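Vesna Petkov
20 Dec 2019

1/ Everybody in robot learning has the same slide this year: "we collected 3,000 demonstrations." Big number, nice font. I'd like to see a second slide that says how many different drawers.

2/ I ask since I went through 300 of ours this week. Hand-held grippers, people's homes, one job: put the clothes away. I tossed more than I wanted to and I'm still not sure what the rest will teach anything.

3/ Most common problem is boring. People get good at it. By the eighth try the cloth goes in with one smooth swing, same angle, same spot. Great for the person. For the model it's one example with 8 file names.

4/ Navus says their pipeline "filters for diversity automatically." OK. Diversity of what? Lighting? Wrist angle? I asked in August and got a link to the brochure I was quoting from.

5/ Hevside at least pays people by the home and not by the clip. Better idea. Then again they score a clip as good if the gripper closes on something. Closing on a sleeve and closing on the whole shirt get the same check mark.

6/ Zdenka Papadopoulos keeps telling me volume will wash all this out. Maybe! She's been right before. But I've never seen her plot with the repeat homes taken out — and I've asked twice.

7/ What I want more of is stuff like the next one. Two grippers, bedroom, clutter left alone, cloth in a heap and no tidy starting pose. 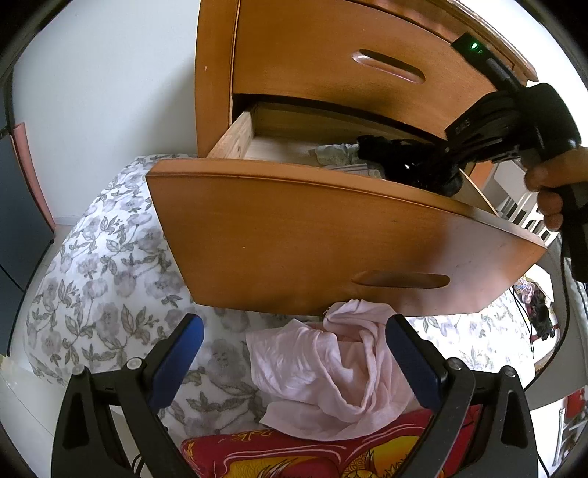

Pink cloth, lower drawer open, top one shut.

8/ Even with this I have doubts. Curved drawer front, recessed oval pull. How many of those are in anybody's set? If the answer is 2, don't tell me the thing "understands drawers."

9/ Anyway, if your group has numbers split by home, send them. Bad ones too. I'll be relabeling until Monday.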